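How to Test a Humidity Reading Before You Believe It

Most advice about damp rooms starts with buying a meter and doing what it says. I'd hold off on the second part. Cheap meters drift, and the ones that come in a pack of 4 often disagree with each other straight out of the box. Before you spend money on a dehumidifier, find out whether your number means anything.

The old salt test still works and costs almost nothing. You need table salt, a bottle cap, a little water, and a zip bag big enough to hold the meter without squashing it.

Fill the cap with salt and add water a few drops at a time until it looks like wet sand. If you see a puddle on top, pour it off and add more salt. Put the cap and the meter in the bag, keep them apart, and seal it with some air inside. Leave it somewhere with a steady temperature, away from sun and heating vents.

Then wait overnight. I've read guides that say 2 hours is plenty. I don't buy it. Check at breakfast, with the bag still closed. The air inside should settle near 75 percent. If your meter says 71, it reads 4 points low at that level, so write that on a piece of tape and stick it on the back.
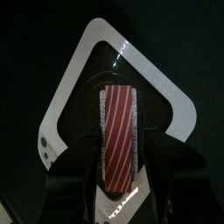
Atdale, April

A few doubts worth keeping. The salt test checks one point on the scale. A meter that's right at 75 can still be off at 40, and plenty are. The Bruturness forum will tell you one correction covers everything, and Vincze even prints that on its instruction sheet, but I'd want a second test before trusting it in a dry winter room.

Placement matters more than brand. I kept a Stilton meter on an outside wall for 29 days and got a damp room. I moved it to a bookshelf across from the door and the damp mostly went away - same room, same meter.

Skip any meter over 120 dollars unless you store guitars. And repeat the test once a year, with fresh salt.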